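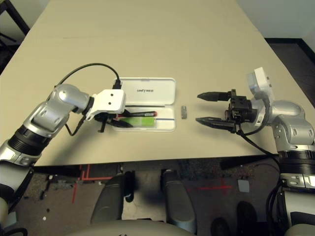
Fig. 3. White case on the table, lid open.

4. Packing the Drullgate hearing set for storage

Do this section whenever the set will not be worn for more than 18 hours. For a short pause at night, the drying cup from section 2 is enough.

4.1 Switch off both units. Hold the button until you hear the low tone, then release it.

4.2 Open the small battery doors and leave them open. Do not pull on the hinge.

4.3 Wipe each ear tip with the dry cloth. Alcohol makes the tips hard.

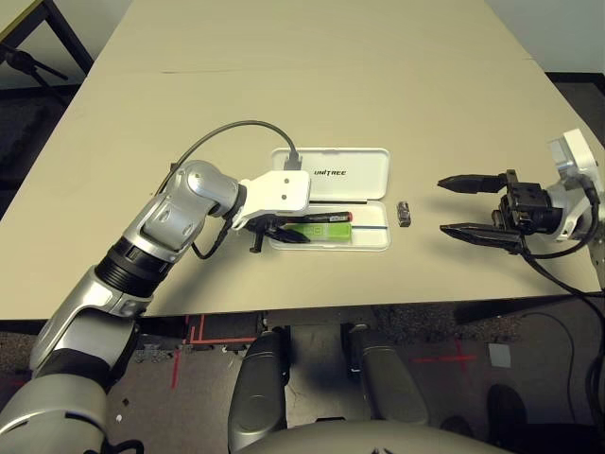
Fig. 4. Open case with small items.

Note: The Arnberg filters are sold in packs of 4. Write the month of opening on the pack, for example August. Old filters make the sound dull, and many users think then that the unit is broken.

4.4 Put the left unit (blue dot) and the right unit (red dot) in their own places. If a unit does not go in easily, turn it — never press.

4.5 Close the case until it clicks.

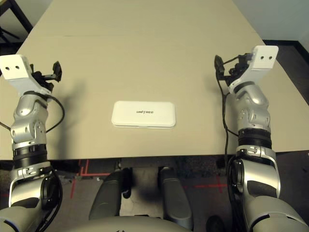
Fig. 5. White case with lettering on the lid.

CAUTION: Batteries are dangerous if swallowed. Keep them away from children and pets, also the empty ones.

4.6 Keep the set in a dry room, out of the sun. A bathroom shelf is not suitable.

4.7 Before you wear the set again, put in new batteries and wait three minutes with the sticker removed. 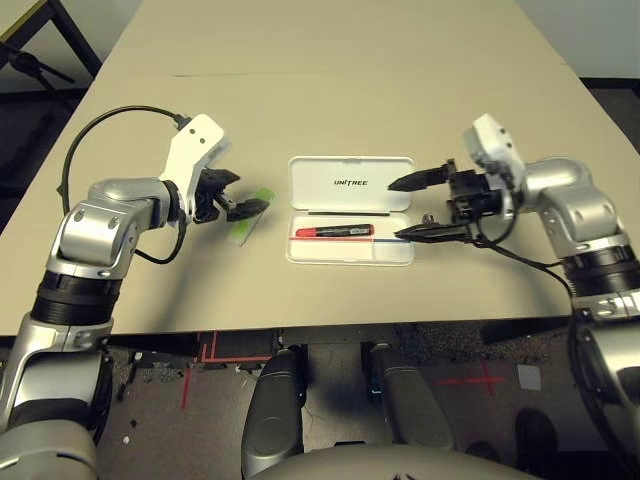

Kavinda Mollah: In step 4.7 please say which sticker. I removed the one with the serial number and Kolev service had to look me up by my address.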